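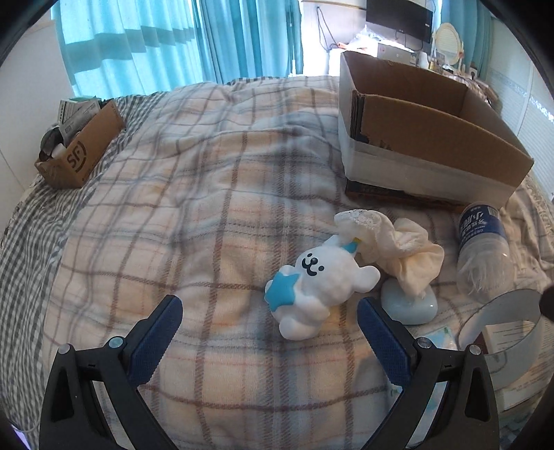 Please make them slower, Dalia Filali wrote to me in June, and please stop ending on a cliffhanger, my son was up until ten wanting to know about the goat.

Fair enough, Dalia! The goat has been dealt with. The new season of Sturkska, our bedtime story series for kids (and for the grown-ups lying on the floor next to them), comes out this fall with nine brand-new stories, all recorded at Takness Studio here in Lanport, and I promise that every single one of them ends with somebody safely asleep.

FOR IMMEDIATE RELEASE
Lanport: Sturkska bedtime stories return for a second season

I'm Melur Wijaya and I write and read the stories. Last year I put the first season up without much of a plan. I'd been telling these to my nieces for ages, and my sister got tired of calling me at bedtime, so I recorded a few on my phone in the closet with the coats. Then she passed them to her friends, and they passed them on, and now there are 800 families on the mailing list, and I get emails asking what kind of cheese the ferryman eats. (It's a hard one. I haven't decided more than that.)

For anyone new, Sturkska is a made-up island with one road, a ferry that is usually late and a post office that doubles as a bakery. The same people turn up in every story, but you don't have to hear them in order. If your kid wants the one with the lost mitten for three weeks straight, go right ahead.

So what's different this time? The pace, mostly. I listened back to season one after Dalia's note and I was galloping! The new stories have more room in them. There's a whole stretch in the third one where the baker just waits for the dough to rise and listens to the rain, and it's my favorite thing I've ever read out loud. All together the season runs 90 minutes, so each story should fit between teeth and lights out, even on a night when the teeth part goes badly.

The sound is a lot better too. Khairul Pasaribu did the recording and the mixing at Takness, and he took out all the lip smacks and the one very clear garbage truck. He also wrote the little tune at the start, on a pump organ with two dead keys. I asked him for a quote for this release and he said, "Tell them to turn it down. It's supposed to be quiet. If you can hear every word from the kitchen, it's too loud." I've been turning it down ever since and he's right.

We're doing a printed book as well, which I still can't quite believe. Hường Tô drew the pictures, in soft pencil with hardly any color, and she gave the post office a crooked chimney that I then had to go back and write into two of the stories. We're printing 2000 copies. Iordache Books on the harbor side will have them first, and after that you can order from us by mail. The text in the book is the same as what I read, give or take a few spots where I wandered off the page and Khairul liked it better that way.

A few things people keep asking me:

The stories are free to listen to, and they'll stay free. The book is how we pay for the studio.

They're meant for ages three to eight, but I've heard from a night nurse and a couple of college students, so please don't feel you need a child to join in.

There are no ads in the middle. I would never do that to you when they've almost dropped off.

Yes, the ferryman is back. No, he still hasn't learned to whistle.

To kick it all off we're having a pajama reading at Iordache Books, at 6 p.m. on the evening the first story goes out. I'll read the opening one and half of the second, Hường will bring her sketchbooks, and there'll be warm milk and plain cookies. Bring a blanket or a pillow, and whoever your kid sleeps with, because long-eared and one-eyed guests are very welcome. The shop isn't big, so drop them a line if you're coming and they'll save you a patch of rug. The date goes out to the mailing list as soon as the printer gives us ours.

Reviewers, librarians and teachers can have the first three stories early, along with a few pages of the book. Melati Majimbun is looking after all of that, and she's much quicker with email than I am. Just ask for her through the contact page on the Sturkska site and tell her whether you'd like the sound files, the pages or both. I'm happy to do interviews any time before 7 p.m. After that I'm on the phone with my nieces, who have heard all the new ones already and have notes.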